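Consejos para las zapatillas de correr

Después de correr con lluvia, saque las plantillas y afloje los cordones hasta el final. Meta papel de periódico dentro y cámbielo a las 3 horas. Nunca las ponga sobre el radiador —el pegamento sufre mucho—.
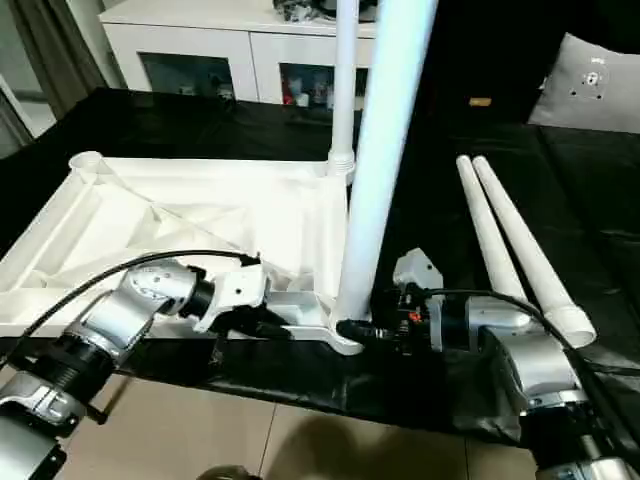 Plástico blanco sobre fondo negro.

Para el olor, una cucharada de bicarbonato por la noche y sacudir bien en la mañana. Los clavos de atletismo se limpian con cepillo seco y una gota de aceite en la rosca.

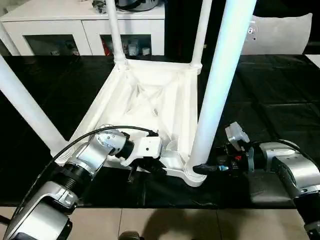 Taburete blanco, patas arriba.

Yo lavo las mías cada 14 días, a mano.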